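Is the "honor shelf" in our break room a scam or just badly run?

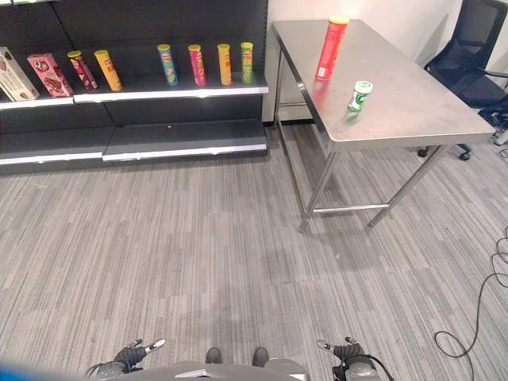
vlasta_h
Carkden, the company that manages our office building, took out the vending machine in December and replaced it with an "honor shelf" run by an outfit called Clumeo. You take a snack, you scan a code on your phone, you pay. I was told it would be cheaper. A tube of chips is now $3, and the chocolate cookies in the pink box cost more than that. The bottom shelf had nothing on it when I took the photo, and they still charge our floor a monthly "stocking fee." Has anyone dealt with these people? I have a feeling we are paying for somebody's idea of a wellness perk.

mirsad_p
We had Clumeo for 13 months. The fee is in the contract, so I wouldn't call it a scam. But read the part about shrinkage. If the money doesn't match what's missing, the tenant pays the difference. Our last bill for that was $364.

vlasta_h
364 dollars? For how many people?

mirsad_p
One floor, normal size. And before you ask, no, they never showed us a proper stock list. We got a total and a due date.

RituRana
I'm going to disagree a little. I've worked in three offices with honor snacks and people mostly paid. The old machine ate my money twice a week and nobody from the vending company ever called back. $3 for chips isn't crazy for an office either. Go look at what the airport charges.

mehrangiz
"Mostly paid" is doing a lot of work there Ritu. How would you know? You only see yourself paying.

RituRana
Because at one of them I did the books. We were short a little every month, never enough to bother with. That place bought its own snacks from the warehouse store, though, so I'll give you that it's a different setup.

mehrangiz
Then it's a completely different setup. No middleman, no fee, no shrinkage clause. I have nothing against the shelf. I have a problem with a company that makes money whether or not it fills it.

viorica.s
Does the app make you load a balance first? Ours (not Clumeo, a smaller one called Mujić) wanted $10 up front and you couldn't get the leftover back. That bugged me more than the prices.

vlasta_h
Yes! Minimum of ten. I have 85 cents stuck in there right now and there is nothing for 85 cents.

mirsad_p
Ask for it in writing. They refunded mine after the second email - took weeks, but they did it.

RituRana
Who signed the contract, Carkden or your employer? If it was Carkden I don't see how they can bill you for missing cookies.

vlasta_h
Good question. I asked the front desk and got a brochure. I'll try the office manager and post what I find, but I'm not expecting much. Meanwhile I'm bringing crackers from home.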